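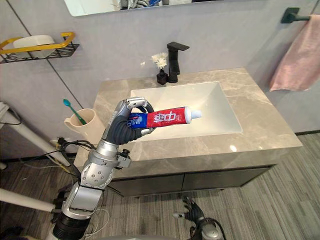

Toothpaste task, robot's hand over the sink

Do I need any experience to teach at Kindley?
None at all, and please don't worry! You wear the gloves, you move your own hands, and the robot's hands follow yours. Most people feel clumsy the first morning and much better after lunch.

How many times will I repeat a task?
More than 26, usually, with breaks whenever you like.

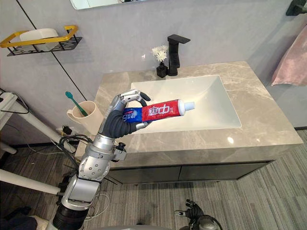 What if I drop something?
Just say "drop" out loud, pick it up and start again. We keep those tries too, so there's no need to feel bad.

Who do I ask for help?
Gwawr James, who is always happy to hear from you.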